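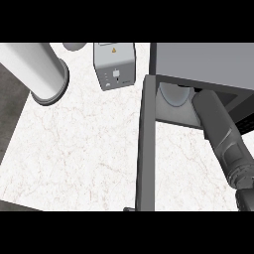 Marble countertop from above, simulated view.

Overview Files Issues Wiki Releases

Trarden Noon Reports

Daily fuel and position records from short-sea bulk carriers calling at the port of Brusum. The data was typed up from the ships' own noon reports and put into one common layout. It is meant for people who study fuel use, slow steaming and port waiting time.

Maintainer: Simin Shirazi
Data entry and checks: Fatos Krasniqi, Nadine Sabbagh
Contact with the ship operators: Maj-Britt Sundqvist

What is in it

The set covers 32 ships. All are geared or gearless bulk carriers on regular runs with grain, stone, salt or scrap. No tankers, no container ships, no ferries. Ship names and registration numbers have been replaced with a short code, and the same ship keeps the same code in every file.

Each row is one report. Most ships send one report a day at noon local time, plus one on arrival and one on departure. A few masters also sent a report when they dropped anchor. Those rows are kept and marked "anchor" in the type column.

Files

reports.csv: the main table
ships.csv: one row per ship, with size class, engine type and year group
ports.csv: port codes used in the main table
corrections.csv: every value changed by hand, with the old value, the new value and the initials of the person who changed it

Main columns in reports.csv

ship: ship code
type: noon, arrival, departure or anchor
time_utc: time of the report, converted from ship's time
lat, lon: position, rounded to whole degrees
dist_nm: distance since the last report, in nautical miles
hours: steaming hours since the last report
fuel_main: fuel burned by the main engine, in metric tons
fuel_aux: fuel burned by the generators, in metric tons
fuel_boiler: fuel burned by the boiler, in metric tons
wind: Beaufort force as written by the officer on watch
draft_fwd, draft_aft: in meters
cargo: laden or ballast

An empty cell means the value was missing from the report. A zero means the ship wrote zero. Please don't treat the two as the same thing, especially in fuel_boiler.

How it was collected

The operators sent reports as spreadsheets, scanned forms and plain email text. Spreadsheets were read with the Wukeo import script in the tools folder. Scanned forms were typed in by hand, and a second person read each one against the original. Email reports were the hardest to handle, as every ship had its own way of writing them.

Fuel figures come from tank soundings on some ships and from flow meters on others. The column fuel_method in ships.csv says which. Four ships switched from soundings to meters during the period and are listed twice, once for each method.

Known problems

Wind force is a judgment by eye and varies between crews.

Reports from ships in size class 2 have gaps in October, when the operator changed its email system and part of the mailbox was lost. We have not filled the gaps.

Time zone changes cause days of 23 or 25 hours. The hours column is right in these cases, but some ships still divided by 24 when they worked out speed. We dropped the reported speed for that reason. Divide dist_nm by hours to get your own.

Over 40 rows show more fuel burned than the ship had on board at the last report. They are flagged in the check column and left as they are.

Draft readings on ship K7 are copied forward from one day to the next for most of its voyages. Ayman Tawfik found this while fitting a hull resistance model. Leave K7 out of any work that depends on draft.

Uses it is not suited to

The sample is small and the ships are mostly older. It should not be used to estimate emissions for a national fleet or to rank operators. Positions are too coarse for route studies near the coast.

Getting started

Load reports.csv and join it to ships.csv on the ship column and, for the ships listed twice, on fuel_method as well. The script daily_fuel.py in the tools folder does the join and writes a table of fuel per nautical mile. It leaves out legs with fewer than 30 miles sailed.

Changes

New issues are read on Wednesday. If you report an error, give the ship code and time_utc of the row.

Related

Brusum Berth Log
Pfeiffer Engine Test Sheets
Trarden Port Codes
Wukeo Import Script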